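Open day questions, answered by me (Nanami)

Last updated 15 Aug 2018

I've been getting the same handful of emails since we put the posters up, so I've gathered them here. If yours isn't covered, write to the Wotonska front desk and it will find its way to me eventually.

What is the open day, then?

It's an afternoon at our workshop in Brevirside where you can come in, see what we do with robot arms and pester us with questions. We did the first one in April and it was great fun, if a bit of a squash by the tea urn. This one has more rooms and more chairs!

What will I see?

Mostly kitchen work. Our main project is called Kundero, and it's all about getting an arm to manage the ordinary things in a kitchen: doors, knobs, handles, switches. You'll see it on a big screen first, in the simulated kitchen, and then Hideaki Sakamoto runs the real arm next door on a rig he built out of old cupboard doors. He does two runs an hour and likes it when people ask things halfway through.

Why a simulated kitchen?

Partly money, partly nerves. An arm that's still learning can push far too hard, and I'd like to keep our appliances. In the computer we can try the same reach 200 times before lunch and nothing gets dented. Chiharu Ebihara looks after that side and she can tell you far more than I can about friction, which is her great love.

Is the simulated kitchen like a real one?

Close enough to be useful. It has a hood, a gas hob, an oven and a microwave, and a nice wooden floor that I'm slightly jealous of. There are red dots in it too, which every visitor in April asked about. They're markers drawn on top of the kitchen, so please don't go hunting for them on the rig next door.

Can I have a go at driving the arm?

On screen, yes. There's a hand controller and you get five minutes each, longer if it's quiet. My mum had a go in April and was far better than me, which I've had to live with. The real arm is for watching only, behind the rail.

Do I need to book?

Yes please. We have 70 places and the fire rules mean I can't sneak anyone in. Kazue Nomura keeps the list. If you can't make it after all, do tell her, as there's usually somebody waiting for a spot.

Can I bring children?

Of course. Under-twelves need a grown-up with them the whole time. The hand controller suits anyone from about junior school age up, and smaller ones tend to enjoy the drawing table more anyway – Asuka Katayama is running it again and has bought better pens.

How do I get there?

The Hirano entrance is the one to use, on the canal side. The 351 bus stops opposite. There's a little parking behind the building but it fills up quickly, and the gate code is 2052. Please shut the gate after you, the neighbours have a dog.

Is it step-free?

Yes, all on one level from the canal side. The workshop doors are heavy so just knock and one of us will get them.

Can I take photos?

Take as many as you like, of the screens and the rig. Ask before photographing people, especially children.

Will there be cake?

There will. Kazue is baking, and I'm bringing shop biscuits and putting them on a nice plate.
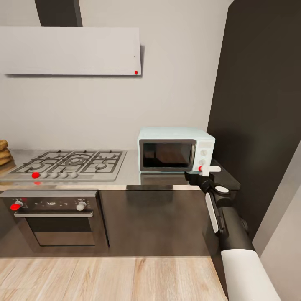 If you want to bring a cake of your own, please write what's in it on a bit of card and leave it with Kazue by the tea urn.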